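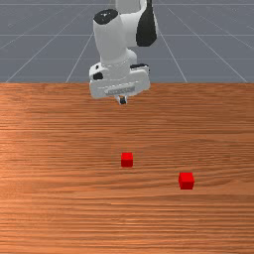
I got the job at Vetirthorpe because I'm good at stacking things, and I wish I were kidding. They needed someone to show the arm how, over and over, from a controller in my lap, and my interview was a tray of sugar packets (I built a tower, they hired me by lunch).

So every evening at 4 I'd sit down in the Ososcombe office, put the headset on, and pick up one red cube and set it on the other. Then reset, then again! The target was 200 good runs by the end of September and by the second week I had 90.

The trouble was my hands. I have this habit of hovering before I grab anything, coffee cups, door handles, the cat, and the arm had picked it up from me. They'd let it try alone and it would come down over the wood, fingers pinched shut, and just hang there. Thinking it over. My sister saw a clip and laughed so hard she had to put the phone down, and she said, "That's you at the buffet."

My boss wanted me to throw out the last 40 runs and do them over, quicker, no dithering. I said sure. I went in early, held the controller like I meant it, and slammed the first cube clean off the table.

"Better," she said over the headset. "Again."

I reached for the reset button, and hovered.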